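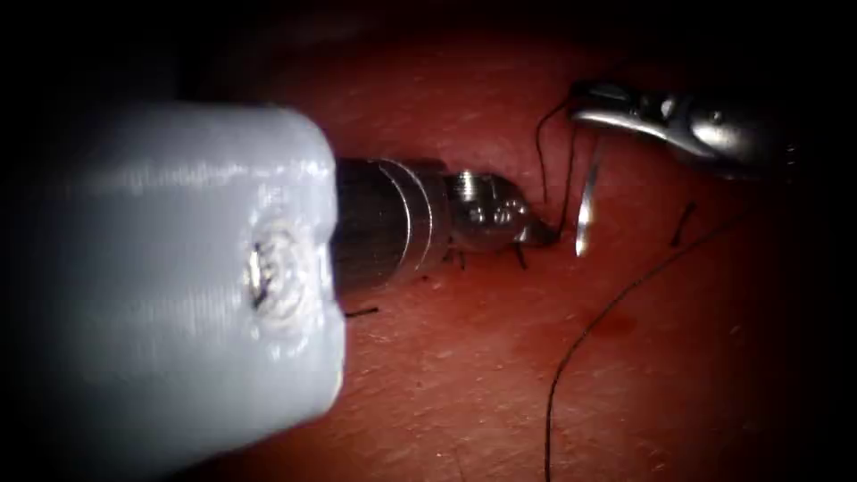

Two robot arms at work with a curved needle and black thread.

CAN A MACHINE DO YOUR STITCHING YET?
Tips for curved needles, stuffed roasts and split cushions, plus an update on the robots

I love a robot. I have wanted one to do my mending ever since I was a kid watching my aunt fight a sofa cushion, so whenever someone brings up machines and chores I am the one at the table who won't let it drop. Last month I asked readers which hand job they would most like to give away, and stitching beat ironing by a mile. So let's talk about stitching: how to do it well yourself, and how close the machines are.

The short version is that they are further along than I thought, and they still can't have my sofa.

Look at how the work is shared up there. The needle hangs from a shiny gripper on the right, the other arm has its tip down at the tissue, or very nearly, and the thread runs across the little gap between them. Anyone who has closed up a stuffed pork loin knows that setup, because it's your own two hands. There are already short black ends under the left tip where a stitch has been tied and trimmed. I think that's wonderful!

Now for the jobs you can do at home this Sunday.

Pick the right curved needle

A curved needle is for any job where you can't get to the back of the work. Cushions, lampshades, a tear in a car seat, a roast. A straight needle has to go down and come up again, and on a flat surface there is nowhere for your fingers to go. With the curve you roll your wrist and the point comes back up to meet you.

Buy two sizes. The small one does fabric and poultry skin, the big one does upholstery and thick meat. Keep the kitchen ones in the kitchen (a cork with the point pushed into it, inside a jar with a lid, works for me) and never let them wander into the sewing box and back.

Hold the needle a third of the way back from the eye. If you grip it right at the eye it twists, and if you grip it near the point you can't get enough of it through. Small flat-nose pliers help a lot on leather or denim. Don't squeeze hard enough to bend it.

Cut the thread shorter than you want to

Everyone cuts too much. A long tail seems like it will save you from rethreading, and then it lies all over the work, catches on the pliers and ties itself to a stitch you finished ten minutes ago. I cut 28 inches for upholstery and less for food. The long loose black thread lying across the lower right of the photo gave me a twinge, I admit. Mine would have been around a button by then.

Run cotton or linen thread over a lump of beeswax before you start on fabric. For the kitchen use plain undyed cotton butcher's twine, no wax, and soak it in water for a few minutes first if it's going on the grill.

Closing a stuffed roast

Dry the surface with paper towels so it isn't slipping around under your fingers. Start an inch in from the end. Take separate stitches, each with its own knot, in place of one long running line: if one lets go in the oven the others stay put, and you can snip them one at a time at the table. Use a surgeon's knot, which is an ordinary overhand knot with one extra turn on the first throw. The extra turn grips while you make the second throw, so you don't need somebody's finger on it.

Leave the ends long enough to find later. Emrys Pugh wrote in to say he ties all his knots on the same side of the meat, and I have copied him ever since. Pull them out before carving and check that you got them all.

Closing a split cushion

Use a ladder stitch. Go along inside one fold, straight across to the other fold, along inside that one, and back across. Leave it slack for four or five stitches and then pull, and the gap zips shut in a way that still makes me grin. Bury the tail by running the needle down into the stuffing, out a couple of inches away, and snipping flush.

If the fabric is fraying, fold in a bit more than you think you should. If it is shredding, patch it. No stitch will hold in cloth that has given up.

So what can the machines take over?

Going by what readers report and what I have tried myself:

Long straight seams. Yes, for decades, and your sewing machine is the robot in question. Clamp the work flat, mark the line, let it run.

Embroidery and buttonholes. Yes. Aslı Sönmez has an old embroidery machine from 2000 that still turns out name tapes for the whole street, and it never gets bored.

Sweeping and vacuuming. Mostly. Pick up your thread ends first! A long piece of upholstery thread will wrap itself around the brush roller, and you'll be there with a seam ripper cutting it out.

Picking up a floppy thing and finding its edge. Slow, and fussy. Gunnlaugur Egilsson runs a small upholstery shop in Cerkport, and he spent a winter trying to get a bench arm to load cushion covers. It managed stiff canvas nicely. Velvet it dropped, folded, or picked up two at a time. He timed his best canvas run at 89 seconds a cover and his own hands at a good deal less, but he kept the arm, and it now hands him foam blocks all day long, and he's delighted with it.

Hand stitching with a needle and a knot. In the right setting, with fine instruments, good light and the work held where it should be, arms like the two in the photo can be doing the needle end of it. A photo won't tell you how much a person is steering, so I won't guess. At the kitchen counter, with a greasy roast and a dog underfoot, I haven't found anything I could buy.

Borrow a trick from the robots anyway

Bring the light in close and aim it at the spot where the needle goes. A clip lamp at elbow height beats a bright ceiling. Let the rest of the table be dim.

Give each hand one job. Needle in one, thread and fabric in the other. Most of my tangles happen when I swap halfway.

Trim as you go. Clip each end when the knot is done and drop it in a saucer.

Zoriana Boiko asks whether waxed dental floss is all right for a roast. Unflavored and unwaxed only, and I'd still go for twine, as floss can cut through the skin when you pull it tight. For tent repairs the waxed kind is terrific.

Next month: sharpening scissors, and whether the drill-powered sharpeners are any good. Send me your worst pair.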